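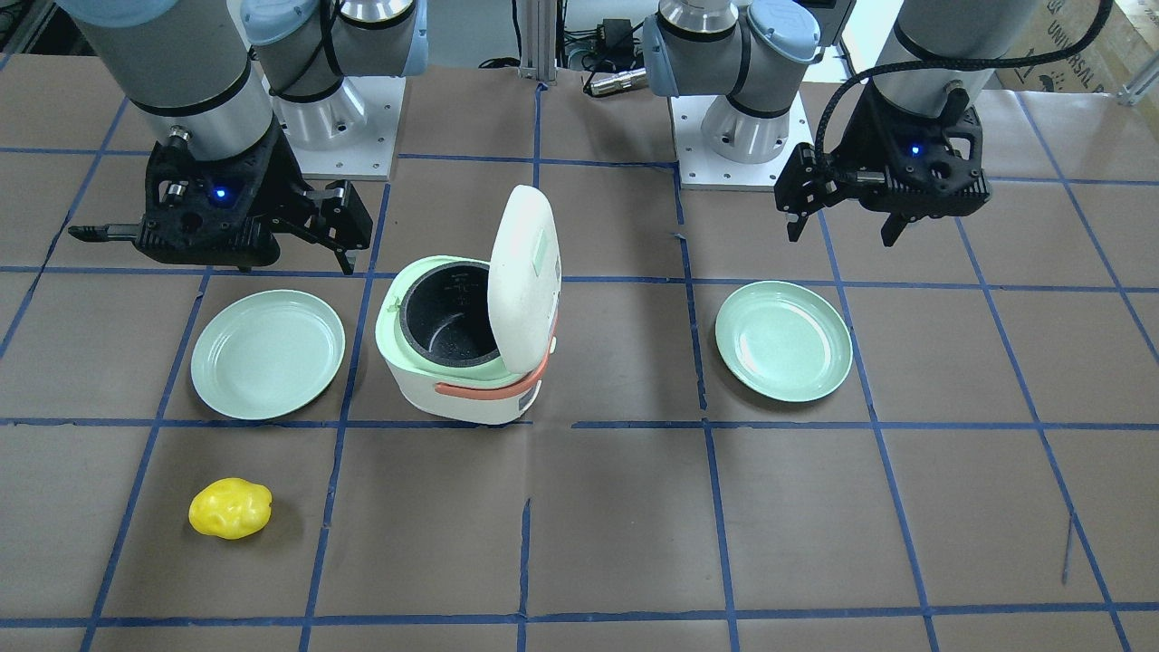
Before you type a single word into Furkora, you need to get the letters into order, and that's what this section covers. I'm assuming you've done the install and have a box of missionary letters (or photocopies of them) waiting for you. I work through mine on the biggest table I can get, because a mission family wrote home in bits and pieces and you'll want to see a whole year of them at once. Cover the table with brown paper and mark it off in large squares with blue tape, the way it's done in the photo, and you have a ready-made sorting grid. One square per month works well for me. If your family was chatty you may need two tables!

Home | Guide | Sorting | Entering letters | Help

Section 2: Sorting and Numbering

What you'll need
- The letters, still in the bundles they came in
- A soft pencil (no pens near the originals, please)
- Acid-free slips for the letter numbers
- The Furkora worksheet, printed on one side only

1. Write down the order the letters came to you in. I skipped this with the Lougher papers and I'm still sorry. Somebody long ago had tied them up by who they were written to, and I undid the lot in one happy afternoon before I saw what the bundles meant.

2. Find the date on each letter. Look at the top first, then the end, then the back. Letters from the mission stations often have a second date halfway down, where the writer put the pen away and came back to it when a ship was due. Furkora has a "begun" box and a "finished" box, so use both.

Note: Don't use the postmark as the date of writing. Put it in the "received" box. With overseas letters the gap can run to months, and that gap tells you a lot about why the chapel at home seemed to be answering the wrong question.

3. Lay each letter in its square, face up and unfolded only as far as it wants to go. Anything with no date goes in a tray by itself for now.

CAUTION: Never force a fold. If a letter resists, leave it shut, put a slip on it and move on.

4. Check the undated ones against the subscription lists. Delyth Lewis taught me this -- if a writer thanks the Sunday school for its February collection, and the list shows which year that collection was made, you've got your date. Enter it with the "inferred" box ticked and say in the notes how you got there.

5. Number the slips in pencil, starting at 1, and tuck one in with each letter. The Lougher set came to 489. Furkora will take up to 716 in one collection, so if yours is bigger, split it by station and give each part its own name.
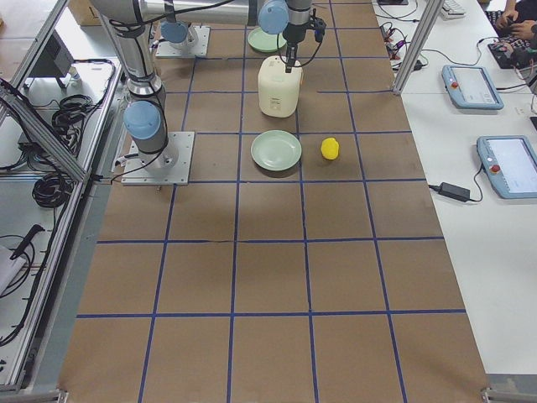

6. Open Furkora and choose New Collection. Type the name of the mission or the family. Keep it short, as it shows at the top of every page you print.

7. Fill in the People list before you enter any letters. Missionaries get written about under all kinds of names: "our dear brother," "Mr. P.," "the Teacher." Put every version you've found into the "also called" box. Huw Pumphrey and I had one poor man entered as three people, and he seemed to be holding services at all of them at once.

8. Do the same for Places. Type the spelling the letter uses first, then the modern name if you know it. If you don't, leave it blank. A blank is much easier to fix later than a wrong guess.

Note: Converts often appear under a baptismal name only. Please don't leave them out of the People list for that. Vasanthi Marikar got us to add a "name at birth" box in the October 2018 version, and when a letter gives both names it's a joy to fill in.

9. Enter 15 letters as a trial, then stop and print the index. Read it through with a cup of tea (well away from the table). Doubles and odd spellings jump out on paper in a way they never do on my screen.

10. Once the index looks right, save a backup copy and carry on with letter 16.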